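Já prometi este texto a meia dúzia de leitores e fui adiando, porque quando se escreve sobre o próprio trabalho há sempre o medo de que o chefe leia (olá, Barry!). Mas pronto, cá vai: há quase um ano que na Prarngate temos braços robóticos a tratar de copos, e eu sou uma das pessoas que antes tratava dos copos.

Para quem chegou agora ao blog: a Prarngate serve refeições e lanches em eventos, e eu trabalho na parte de trás, onde a louça volta, é separada e sai outra vez em tabuleiros. Quando o Barry Fothergill nos juntou na copa para anunciar a novidade, a primeira coisa que pensei foi no meu ordenado. A segunda foi nas minhas costas, que andavam a queixar-se desde o inverno! Saí da reunião sem saber de que lado estava e, para ser sincera, ainda mudo de opinião conforme o dia.

O que mudou mesmo foi o meu horário por dentro. Dantes passava a manhã de pé a escolher copos: os transparentes, os verdes, os âmbar, os de vidro fumado, que são os meus preferidos e os que mais marcas de dedos apanham. Agora os braços fazem a parte de pegar e mudar de sítio, e eu ando entre eles e a bancada da conferência, a ver o que vem com restos no fundo e a resolver o que ficou torto.
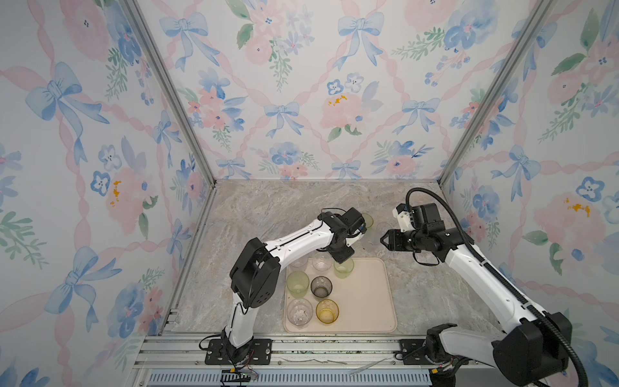 A formação durou 2 dias e foi dada pela Kaczmarczyk, com um manual enorme que só eu e a Drerkuder (é a alcunha da nossa impressora de etiquetas, não perguntem) levámos a sério. Aprendi a parar tudo, a recomeçar do ponto certo e a não meter a mão onde não devo. Esta última custou! Quando se passou anos a endireitar copos sem pensar, o braço vai sozinho.

Também há coisas de que sinto falta. Éramos 4 naquela zona e conversávamos a manhã inteira, sobre novelas, sobre filhos, sobre a sopa da cantina. Ninguém foi despedido, e isso tem de ser dito, mas duas colegas passaram para a sala de Nelanness e agora vemo-nos no autocarro, quando calha. O trabalho ficou mais leve e mais calado. Já pus rádio, mas não é a mesma coisa.

E depois há a parte de que ninguém falou na reunião: passei a ser a pessoa a quem perguntam. O pessoal novo vem ter comigo quando um copo fica deitado e não sabe se há de mexer ou esperar. Eu, que nunca quis mandar em nada, dou por mim a explicar com as mãos como é que uma pinça apanha um copo pela borda. Gosto mais disto do que esperava, confesso. Pedi ao Barry que essa parte contasse na avaliação e ele disse que ia ver (Barry, continuo à espera).

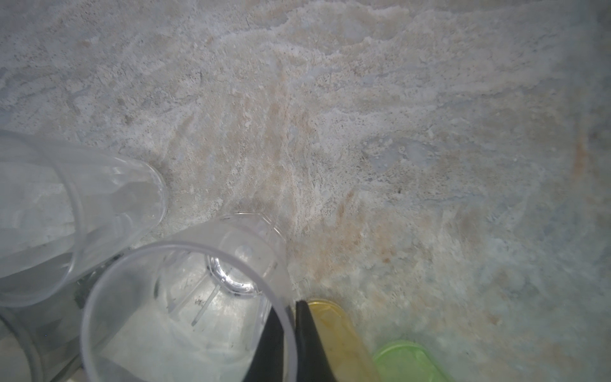 Nelanness, 6 de junho de 2022

Hoje vim fazer o turno cá em cima, a convite das minhas antigas companheiras de bancada, e aproveitei a pausa para acabar o texto. Falámos do assunto, claro. Uma delas acha que daqui a 5 anos não há ninguém na separação. A outra diz que os copos de plástico fino vão dar emprego a gente de carne e osso por muito tempo, de tão leves que são. Eu fico a meio, a comer bolachas e a dar razão às duas.

Se trabalham num sítio onde vai acontecer uma coisa destas, o meu conselho é que façam perguntas cedo, mesmo as que parecem parvas. Quem fica responsável quando a máquina para? Quanto tempo há para aprender? E o que acontece às pausas? Nós só nos lembrámos das pausas em maio, e andámos semanas a discutir 10 minutos.

Contem-me nos comentários como é por aí, que eu respondo no fim de semana.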